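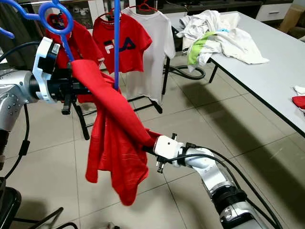

Two arms, one red shirt, one blue hanger. Rack and table behind.

How to budget a two-arm garment cell

Quick version, I'm ordering ours this week. Prices move, so get your own quotes.

1. Write down the task first. Ours is shirts and hangers. That sets reach, grip and how much floor you need.

2. Price arms as a pair. Ask for grippers on the same quote – Kilter lists them seperately and the total jumps. Zapata bundles, but slower shipping.

3. Spare fingers. Get 3 sets. Fabric work is all pinching and pulling, they wear.

4. Cables. Measure with the arm at full stretch, then add slack. Clips and sleeving go on thier own line or they get forgotten.

5. The cheap stuff. Rack, hangers, long table, pile of shirts in mixed sizes and colors. We put down $890 for all of it incl. delivery. Buy local if you can.

6. Floor plan. Tape it out before you order. Room for the rack, room to walk round the table.

7. Software and support. Skuveo bills per arm, Wilside per site. Two arms, do the math both ways. Ask what happens to the rate at renewal.

8. Setup time. Allow 3 weeks before anything useful. Order by end of November if you want to start in January.

Spreadsheet template is on the downloads page. Change the yellow cells only.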